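Seson food storage set and mixing bowl: four months in a small kitchen

I've been putting off writing this one, mostly since my cupboard is embarrassing and any review of food containers means admitting what's in there. But a few of you asked after the Cistow post, so okay. Containers!

Quick background if you're new. I cook a big batch of something twice a week, I pack lunches, and I have an L-shaped kitchen with a lot of oak counter and not nearly enough cabinet. Everything I own has to live in one deep drawer, go through the dishwasher, and survive me. I bought the Seson bundle in June with my own money (it was on sale, I paid just under 100 dollars for the lot) and I've used it pretty much daily. The bundle is the black meal boxes with clear lids, two glass containers and a clear plastic mixing bowl. I already had plenty of other stuff, mostly old yogurt tubs.

The bowl

I didn't want the bowl. I have bowls. I nearly gave it to my sister, and now it's the thing I reach for first. It's light, it's see-through so you can tell when there's flour hiding at the bottom, and it's wide enough that I can toss a salad without lettuce going on the floor. I do pancake batter in it, I do meatballs in it, I've proofed pizza dough in it overnight with a plate on top – no lid, sadly, and I'd happily have traded one of the meal boxes for one.

It does scratch. Mine has a cloudy patch from a hand whisk, so go with silicone if that kind of thing bugs you. It also picks up static when it's dry and then every crumb in the house wants to be its friend.

Dishwasher time

My dishwasher is the basic Relitia that came with the place, with an upper rack that is fussy about anything tall. The bowl goes up top at a slant and takes the space of maybe four mugs, which hurts on a batch cooking day. The meal boxes are easy, they tuck between the tines and stay put. The lids are another story. They're so light that they flip over and come out holding a little pond, and I've started wedging them in behind the glasses.

I wash everything on the normal cycle, no special treatment, and so far nothing has warped. The black plastic does hang on to a greasy film after curry, and a second wash usually fixes it. 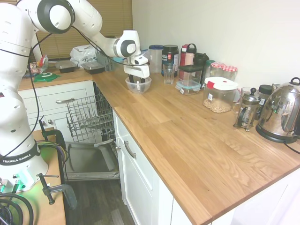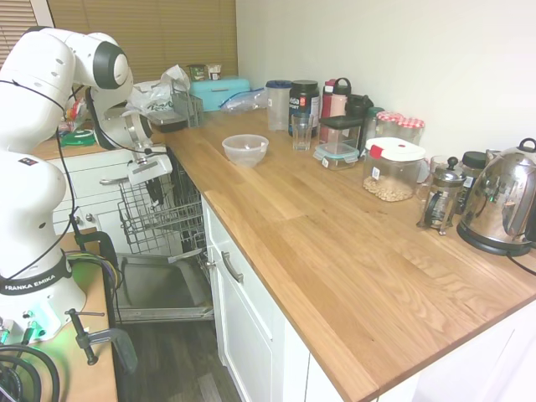 The meal boxes

Rectangular, black, clear lids, nothing fancy. They hold a proper lunch, and I mean an adult portion of pasta with something green next to it. Being able to see what's inside without peeling the lid off is the whole reason I stopped using yogurt tubs for leftovers (I still keep the tubs, I can't help it, they're great for freezing stock).

Are they leakproof? No. Soup in a backpack, absolutely not, I learned that one on the bus. Chili is fine if you keep it upright. The lids get looser the more you microwave them, so I take them off and use a paper towel.

They do nest really well when empty, and that matters more to me than anything on the box. My whole stack fits in the corner of the drawer where three mismatched ones used to live.

The glass ones

My favorites, and the reason I'd buy the set again. They go from the fridge to the microwave, they never hold a smell, and the lids shut with a proper click. They're heavy though! If you walk to work you'll feel it. I use mine at home for cut fruit and half onions, and take plastic out of the house.

Compared to the Batista set

I had the Batista set for two years before this. Batista lids are tighter, no contest, but the seals get gunky and you have to dig them out with a toothpick. The Seson lids have less going on and clean up faster. If you carry a lot of liquids, get the Batista. If you mostly store leftovers and hate fiddly cleaning, I'd go Seson.

Good stuff: the bowl, the nesting, the glass containers, the price on sale.

Less good: flimsy lids on the meal boxes, curry film, no lid for the bowl, and the whisk marks.

Would I pay full price? Probably not for the whole bundle. I'd get the glass ones and the bowl separately and let the meal boxes wait for a coupon. Four stars from me, and if anyone has found a lid that fits the bowl, please leave it in the comments.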